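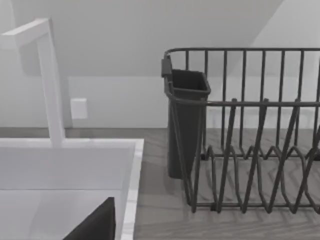
8 Dec 2018 – Sim kitchen, teleop demos, sink to rack

Back on the kitchen in Torkix. Goal for the session: enough clean remote-control demos of "pick the mug out of the sink, put it in the rack" that Yoon-hee can start training on Gil before the break. Target was 125 keepers. Stopped at 198 attempts with my wrist making a noise like a pepper mill.

The wrist view is all the policy gets, so it is all I let myself look at while driving. Faucet and sink on the left, dark wire rack on the right, a strip of counter between. Everything that isn't the rack or the gripper is white or pale gray, so judging depth over the basin is like parking in fog. The utensil cup on the end of the rack is my landmark now. I get the cup where I want it in view, then come down.

Main trouble: the cup is also what I keep hitting. It hangs off the left end of the rack, right on the short way over from the sink. Na-rae watched two runs and said I drive like I'm backing out of a garage. She then took the controller and hit it as well, a little faster.

Changed the route. Lift straight up out of the sink, stop, go right at height, stop, then lower into the rack. Dull to drive, much easier to repeat. The stops are a worry, though. Gil's last policy learned my hesitations over the drawer task perfectly and would hang there thinking about its life. Yoon-hee wants pauses trimmed to 20 frames at most before training. I'd like to keep a raw copy too, in case the trimmed ones teach it to teleport.

Rack wires: the zigzag part is a pain for contact. If the mug comes down on top of a loop it buzzes, and the sim slows to a crawl. Garkcombe's collision mesh for the rack is the detailed one, every rod. Swapped in the Flisholm version with fat simple boxes – no buzz, but the mug now sits visibly above the wires, like it's being polite. Went back to the detailed mesh and lowered the release speed.

Grip: still closing too early. Lag on the controller, or me. Probably both, in a ratio I'd prefer not to measure.

Labeling rule agreed with Na-rae: touching the cup is a fail, even if the mug ends up in the rack. She wanted a "meh" folder. We have a meh folder from February and neither of us has opened it.

To do
– trim script, keep raw
– ask Yoon-hee if she wants wall and counter colors randomized before or after first training run
– second camera for the driver only? feels like cheating, try it anyway
– lower controller gain near the faucet
– find wrist brace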